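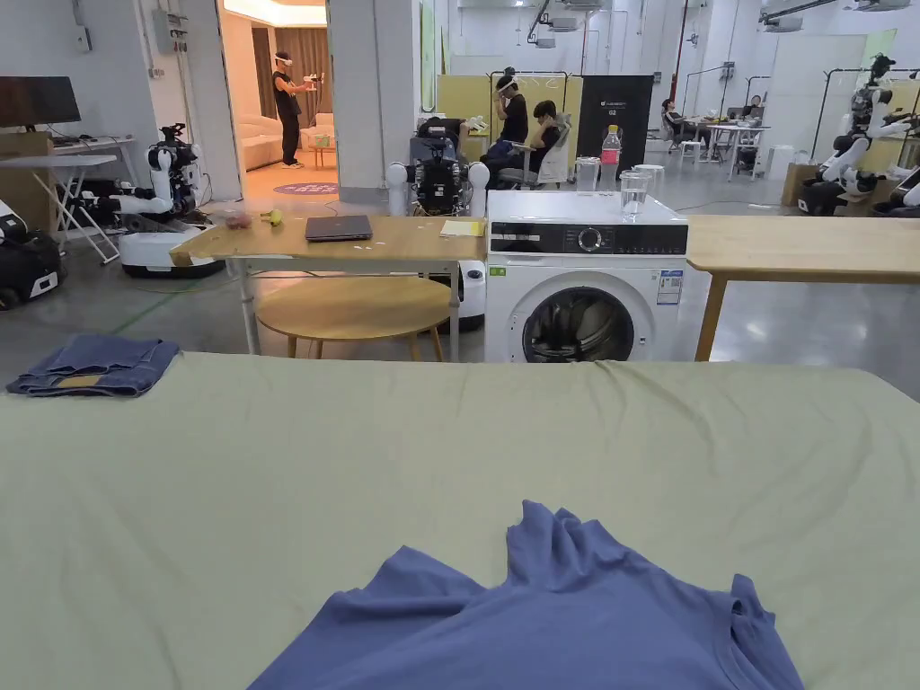 I have a confession: I fold laundry on the bed, always have, and I used to feel kind of bad about it. My friend Kumudini Khan has a proper folding spot with a basket for each kid (she sends me photos!) and I have a sage green sheet and a sore back.

Anyway, jeans first. I do them the way my aunt did, legs together, then in half and in half again until you've got a little brick that stacks. Jeans are so easy. You could fold jeans half asleep, and I have. T-shirts are where I fall apart. They come out of the washer in a wad and I just look at them for a while... My blue one, more periwinkle really, is the worst of the bunch. The sleeves never end up where I want them and I've watched 31 videos on this, no kidding.

What's helped is smoothing it face down first, sides in, sleeves back, then up from the hem in thirds. Nimal Amarasinghe commented on my December post that he rolls his, and I tried that for a week, but my drawer looked like a tray of burritos.

Oh, and a few of you asked about the washer! It's a front loader, nothing fancy, and yes, the top of it collects cups and water bottles like crazy. I clear it off, I turn around, there's a glass on it again. I've quit fighting that one.

Next time: fitted sheets. Pray for me.

Contact | © 2023 Suvimlow | Back to top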